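Sorting by Colour: our tidy-up project
Catrin Gape, with Mahfuz Khondokar and Ynyr Ifans

We wanted to know if people put craft bits away better when the baskets are different colours. The craft cupboard at Sternthorpe was a jumble, so there was plenty to practise on — 80 odds and ends, mostly cord, ribbon and wire.
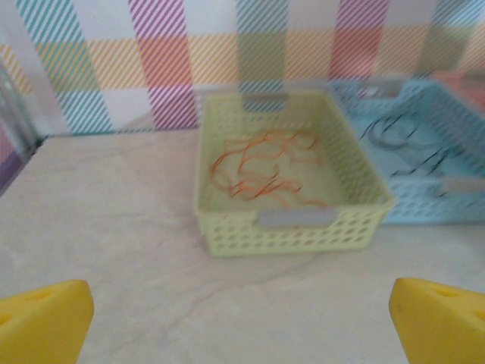 My own job was the stringy stuff, and I'd badly underestimated it. Cord won't stay put like a block or a bobbin does. The orange-red string in the green basket is a fair example, all loops and squiggles across the bottom, and that counted as "away" under our rules! Mahfuz wanted it wound up first. I said that was a different project (we argued over lunch).

We ran the sort seven times with labels and seven without. Over 29 bits went in the wrong basket without them, nearly all thin wire, and I still think Ynyr's labels were too small. 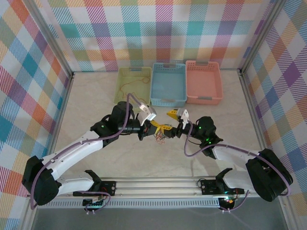

Would lids have helped? They'd have slowed everyone down, and two of our sorters said they'd just leave things on top.

Next go is in November, with cord wound on card.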